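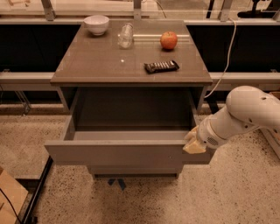
Bedside cabinet with the drawer out. No handle on the front.

We use cookies to remember your basket and preferences. Accept all / Manage

Search reviews, brands, rooms... Go

Last updated: April

Vindetti two-door wardrobe - six months in

Bought this for the back bedroom from Jeltgate, 435 with delivery on top. They had the Bednarek one at 390 but it's shallower and my coats stuck out when I tried one in the shop. So paid the extra.

Delivery. Three boxes, one of them a pig to get up the stairs. Driver was fine, left them in the hall, which is what the website says he'll do. One corner of the back panel dented. Didn't bother sending it back, it faces the wall.

Putting it together took me and Wagner Barbosa from next door most of an evening. Instructions all pictures, no words, step 14 shows the rail going in upside down. Check before you tighten anything. You need a proper screwdriver, the little key in the bag rounded off on the second bolt.

Doors. Good once adjusted, bad until then. Left one dropped after a fortnight, quarter turn on the top hinge sorted it and its been ok since. They close quietly. Mine has no handles, you hook your fingers under the edge, and after a few months there's a greasy line there that needs wiping. Would have handles next time.

Inside - one rail, one shelf above, two drawers at the bottom. Rail doesn't sag, and I've got winter stuff on it. Drawers are the weak bit. Thin bases, and the runners catch if you load them with jeans. Socks and tshirts only. Shelf is deep enough for a spare duvet if you squash it.

Smell when new, quite strong, gone in ten days with the window open.

Finish marks easily. Damp cloth gets most of it off. Do not use spray polish, I did, there is a cloudy patch by the hinge that wont shift.

Looked at the Hutumeo fitted range too. Quote came back at 2,649 for one wall. Lovely, no.

Fix it to the wall, bracket's in the bag but the plugs are rubbish so buy your own.

Would I get it again at this price, yes probably. At 1,000 no chance. Four out of five, one off for the drawers. Will add to this if the left door goes again.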